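Seltberg Robotics Club
Minutes of the members' meeting, December 2021

Chair: Ebise Yilma
Minutes: Eldana Admasu
Apologies were read. Minutes of the previous meeting were accepted with one correction: the club did not "agree" to enter the Salex tidy-up contest, it agreed to find out what entering would cost.

1. Salex entry

The fee is 120 dollars per team and is not refunded if a team drops out. Ebise reported that the rules are now out. Each team gets a room with things on the floor and has to clear as many as it can into bins, with no one steering. Eldana asked how a club that has yet to clear its own practice floor without someone at the keyboard expects to do this by February. Ebise said the fall group was further along than the minutes make it sound. Eldana said she writes down what she is told.

It was pointed out that the rules allow a team to restart its run but do not say what happens to the clock. Ebise will write to the organizers. The fee will not be paid until they answer.

2. Practice results

The fall group handed in its log. Out of 156 tries at picking up a toy, 82 ended with the toy in the bin. The group calls this "better than half." Several members wanted to know how many of those were the soft blocks, which everyone agrees are easy. The log does not say. It also does not say what was counted as a try when the arm stopped short and was sent back to start over. The group was asked to keep a separate line for each kind of object from now on and to write down restarts.

The three-finger gripper was discussed at length. Those who built it like it. Those who have to write code for it pointed out that the fingers take up a good part of the wrist camera's view, and that the program has to guess at whatever is behind them. A thinner middle finger was suggested. So was moving the camera, which was suggested last year as well.

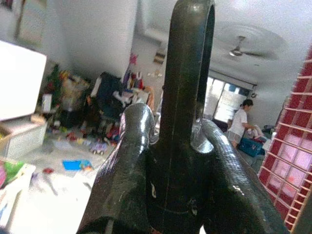

Could the club use the old two-finger gripper for the contest instead?

It could, since the rules leave the choice of gripper open, but the mount would have to be drilled again and all the grasp settings redone, and Ebise does not think there is time for both.

No vote was taken. The three-finger gripper stays for now, and the question comes back at the next meeting if the numbers have not moved.

3. Negash software

Ebise showed a short clip from the makers of Negash, the planning program two members would like to switch to. The clip was nice. Eldana asked whether anyone in the room had run it on our arm. One member had installed it and got as far as the first menu. The switch was put off until somebody can show it picking up one object, any object, at a club session.

4. Cernent workshop

The school has offered us a table at the Cernent open workshop. Space for up to 2 teams. Members were in favor, though there was some grumbling that last time we spent the whole afternoon explaining why the arm was not moving. Agreed to go, with the arm on a fixed routine and no live demo.

5. Other business

The spare battery charger is still missing. Whoever has it should bring it back.

The sign-out sheet for tools is not being used. Eldana proposed dropping it. Ebise proposed using it. Left open.

To do:
Ebise: letter to Salex about restarts and the clock
Fall group: new log with one line per kind of object
Eldana: reply to the school about the workshop table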